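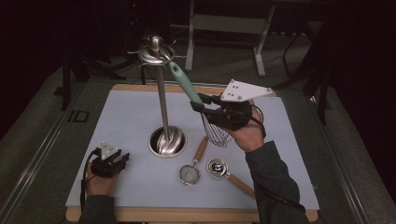
Utensil Storage: Hanging Holders and Small Tools

The Sethi Teaching Kitchen maintains a small study collection of household storage pieces for use by students and visitors. This page presents the hanging utensil holders, a group acquired in May under the direction of Lieselotte Lindemann. The group forms part of the tabletop section, which currently lists 186 objects. Captions were prepared by Rainer Wunderlich and reviewed by Annelore Oltmanns.

Holder with whisk, strainer and scoop
Stainless steel, with a circular hanging disc at the top of a slender pole. Small hooks are placed around the rim of the disc, and a rounded knob finishes the piece. The whisk has a pale mint-green handle. The tea strainer and the measuring scoop, both with wooden handles, lie flat on the board below the cup.

Hanging storage suits tools that are used daily and washed by hand. Visitors to the teaching kitchen are asked to observe the following practice when returning utensils to a holder of this type:

Dry each tool fully before hanging it. Wire whisks should be shaken out over the sink and wiped at the point where the wires enter the handle.
Distribute weight evenly around the disc. Two heavy tools should hang on opposite sides.
Place fine mesh strainers where nothing presses against the mesh.
Return measuring scoops last, so that they remain easy to reach.

Steel surfaces show fingerprints and water marks readily. The collection's care sheet, written by Mechthild Stöckli, recommends a soft cloth and warm water with a small amount of dish soap. Abrasive pads are not permitted on any polished piece.

Polished steel dish with metal rod
The shallow round dish has a thin raised rim and a smooth concave face. The rod rises from near its center and has a brushed finish.
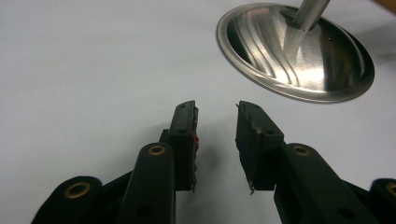
Polished and brushed surfaces should be wiped with separate cloths. On brushed parts, the cloth is drawn along the grain in one direction. Any moisture remaining at the joint between two parts should be removed with the corner of a dry towel.

Objects in this group may be handled in the study room on request. Requests should be addressed to Zsófia Mészáros at the collection desk and should state the object group and the number of persons attending. Drawers and shelf fittings are presented on a separate gallery page.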